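Section 6. Setting Up the Reading Room Display

6.1 Purpose of this section

This section explains how to place, connect and adjust the Brusura display in the reading rooms of the Ivel branch and the Kendau branch. It applies to both wall-mounted and stand-mounted units. Staff who only need to turn a display on or off should refer to Section 2.

The display is supplied with its factory settings, which are intended for a brightly lit store. These settings are too strong for a reading room and must be changed before the display is opened to visitors.

6.2 Before you begin

Make sure that the following items are on hand:

The display and its power cord
The remote control, with batteries fitted
The video cable supplied by Hedlund
A soft, dry cloth
The room record sheet

CAUTION: The display weighs 34 pounds. Two persons are required to lift it. Do not lift the display by its lower edge or place it face down on a hard surface.

CAUTION: Do not connect the power cord until the display is fixed in its final position.

6.3 Placing and connecting the display

1. Choose a position away from direct sunlight and heating vents. The screen should not face a window.

2. Leave at least 6 inches of clear space on each side of the display and above it. Do not cover the openings on the back.

3. Fix the display to the stand or wall bracket. Tighten each screw by hand first, then finish with the screwdriver. Do not use a power tool.

4. Connect the video cable to the port marked Input 1. Connect the other end to the room computer.

5. Connect the power cord to the display, then to the wall outlet. Extension cords are not permitted in public areas.

6. Press the power button on the remote control. The start-up screen may take more than 34 seconds to appear when the display is used for the first time.

Note: If the message "No Signal" remains on the screen, press Input and select Input 1. If the message does not clear, check that both ends of the video cable are fully seated.

6.4 Adjusting the picture

Allow the display to warm up before making changes. Set the room lights to their usual daytime level – an adjustment made in a dark room will not suit visitors.

1. Press Menu and select Picture.

2. Change Picture Mode from Store to Standard. All other values on the page will change at the same time.

3. Set Sharpness to the middle of its range. A high value adds pale outlines to edges.

4. Turn off Motion Smoothing and Automatic Contrast.

5. Open the still images in full-screen view and stand at normal viewing distance. Adjust Brightness one step at a time, pausing after each change. Neighboring dark grays should remain distinct from black.

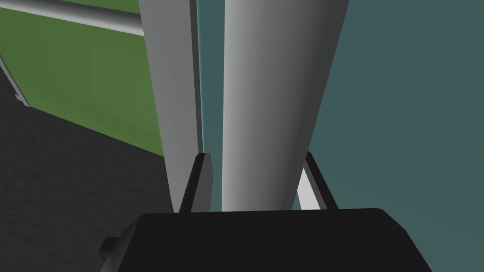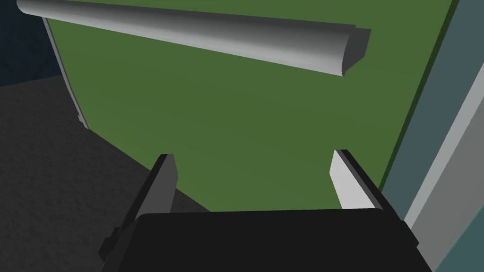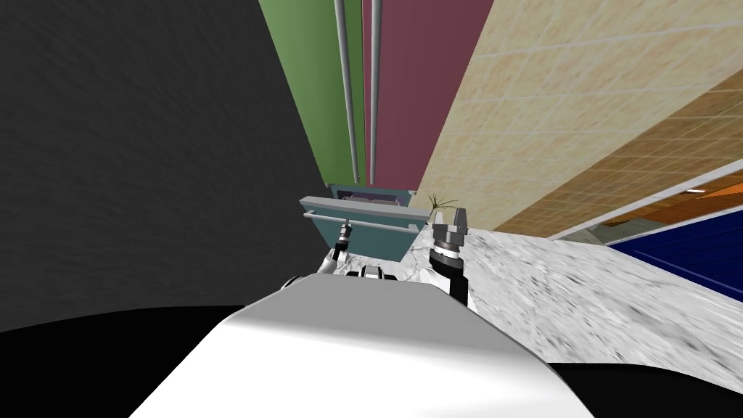 Black parts appear in all three images.

6. Adjust Contrast in the same manner. Pale areas should keep their shading and should not merge into plain white.

7. Adjust Color last. Large areas of a single color should look even and should not be tiring to view. If a suitable value cannot be found, return to the Standard value.

8. Select Save, then Apply to All Inputs.

Note: Adjustments that are not saved are lost when the display is turned off at the wall.

6.5 Locking the settings

1. Press Menu and select System, then Lock.

2. Enter the staff code 326 and press OK.

3. Select Picture and Input. Leave Volume unlocked so that visitors may reduce the sound.

4. Exit the menu and try to open the Picture page. The message "Locked" should appear.

The staff code is the same at both branches. It must not be written on the display, the stand or the remote control.

6.6 Care and cleaning

Turn off the display and let it cool before cleaning. Wipe the screen with the dry cloth, using light pressure. Marks that remain may be removed with a cloth slightly dampened with water. Never spray liquid directly on the screen – it can run behind the front edge and damage the display.

Window cleaner, alcohol and paper towels must not be used.

6.7 Records and assistance

Enter the final values for Brightness, Contrast and Color on the room record sheet and sign it. Settings are reviewed each May.

Questions from the Ivel branch should be directed to Ulla Lie. Questions from the Kendau branch should be directed to Bendik Granström. Damaged displays must be unplugged and reported the same day.

Section revised November 27, 2020. Approved by Idun Viklund, Public Services.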